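Chapter 4
Receipt Printers and the Checkout Counter

What you will cover
How a thermal receipt printer makes a mark
Paper: width, roll size, which side faces out
Ports and cables, and the kick-out line to the drawer
Placing the printer on the counter
Cleaning and the end of a print head's life

Before you start: read the section on power strips in Chapter 2. The counter drawings in this chapter assume you have.

A store can run for a while with a bad scanner. Clerks key the numbers in, lines get long, people grumble. A dead receipt printer is different. No slip, no signature copy, often no open drawer either, as on many counters the drawer takes its signal from the printer. So one jammed roll and the lane is closed. Keep that in mind through the whole chapter.

Most printers you will meet are thermal. No ink, no ribbon. The paper has a coating that darkens with heat, and a row of tiny heating dots sits across the width of the head. Paper moves under, dots switch on and off, letters appear. Impact printers are still out there, mostly in kitchens, where heat would turn a thermal slip black on the rail. More on kitchens in Chapter 5.

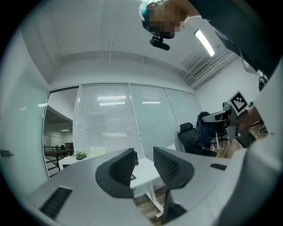
By the Ospina Retail Systems Course Team
Revised June 23, 2018

4.1 A counter to think about

We'll use one store all the way through. Folwood Garden and Feed, 3 lanes, one back office. Each lane has a Flillow receipt printer, a drawer, a customer display and a hand scanner. The printers were bought together and installed together, so they are wearing out together too. Bad planning, and common.

Lane 1 sits by the door. Dust, wind, potting soil. Lane 2 is the busy one. Lane 3 opens in spring and again in September for the bulb sale, and the rest of the year the printer sits with a roll in it. Three lanes, three different problems. See if you can guess them now, before Section 4.4.

4.2 Paper first

Beginners want to start with ports and drivers. Start with paper. Half the service calls at Folwood were paper.

Wrong side up. Thermal paper is coated on one side only. Load it backward and the printer runs happily and prints nothing. Quick check: drag a fingernail across it, hard. The coated side leaves a gray line.

Wrong width. A narrow roll in a wide bay drifts, and the left edge of the receipt gets chopped off. Some printers take a spacer. Find the spacer before you need it, it is usualy in the box that got thrown out.

Roll too fat. If the lid has to be pushed down, the roll doesn't fit. Don't push it.

Old stock. Heat, sunlight and plastic sleeves all fade the print. A customer who comes back on day 90 with a blank slip is still going to want the refund. Ask what the return period is, then buy paper that lasts past it.

4.3 Words you'll need

Print head: the strip of heating dots. Wears out, can be replaced on most models.
Platen: the rubber roller that pulls the paper along.
Auto-cutter: the blade. Full cut or partial cut, set in the menu.
Kick-out: the pulse that opens the drawer, sent down its own cable.
Near-end sensor: warns that the roll is low. Adjustable, rarely adjusted.

The kick-out port looks a lot like a phone jack. It is not one. Never plug a phone line or network cable into it. Label the cable at both ends on the day you install it.

Try it

1. Lane 2 prints 3,000 receipts between head cleanings. The Gavumier service sheet taped under the counter says to clean at every 60 rolls. What else do you need to know before you can compare teh two?
2. A clerk on Lane 1 reports a thin white line running down every slip. Head, platen or paper? Say how you would check, in order.
3. Sketch a counter with the printer to the left of the drawer. Mark the lid swing, the power cable and the kick-out cable. Then move the printer to the right and draw it again.

Keep the sketches. They come back in Section 4.5.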